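3.2 Shared cloths and surface marks in the Trolach kitchens

Cleaning duty in shared flats has mostly been studied as a matter of who does it. We were more intrested in what counts as done. The Trolach building has 51 tenants on 7 floors, one kitchen per floor, no paid cleaner for the kitchens. Rotas taped up by the door, mostly ignored by April. Interviews were held in the kitchens in the evening, after dinner, with whoever was home and willing.

The cloth came up in nearly every interview. Not the rota, not the sink. Tenants could say which cloth was for the table and which for the floor, and they got upset when the two were swapped. Few could say when a cloth had last been washed. Old cloths stayed in use long after people called them disgusting - throwing one out was seen as a decision for the whole floor, and no one wanted to make it alone. A worn cloth on a table was read as a sign that someone meant to come back and finish.
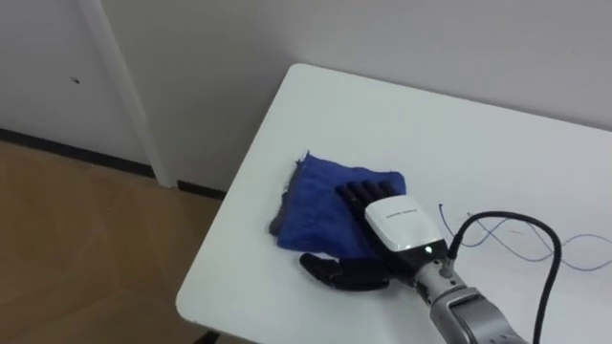

Figure 4. Blue cloth on a white tabletop.

Reto Baumgartner, commenting on an earlier draft, objected that we make too much of this: a cloth left out is mostly just a cloth left out, and tenants asked to explain it will come up with a reason to please the interviewer. He would rather see the washing counted. Fair point. We did not count washing, and the diaries are too thin to do it after the fact. But the readings were given before we asked for any, often as complaints about a flatmate, and they were much the same on floors that had little contact with each other.

Complaints fell into two groups. Things left behind (crumbs, rings, cups) and things that would not come off. The first group was blamed on a person, usually by name. The second was blamed on the building, or on whoever lived there before. Marks moved from one group to the other after roughly 10 days, going by the diaries. After that people stopped trying to wipe them and stopped mentioning them unless a visitor did.
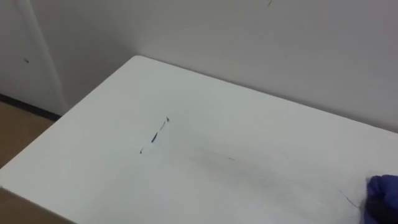 The same shift shows up in the Grostitow interviews, though there it was faster and the tenants were older. One tenant there had scrubbed at a stain every Monday for most of a winter and then quit. She was not sure why. Asked whose stain it was, she said it was the table's.

Plattner's scale of household tolerance does not handle this well. It treats tolerance as a fixed trait, high or low, and scores each person once. Our tenants were strict about a fresh spill and easy about an old one in the same sentance. A score taken twice would do better, once at move-in and again after 2 months. Telmo Palacios is now testing that version in the Zallard flats, results not yet in. Limits of the diary method are taken up in 3.3.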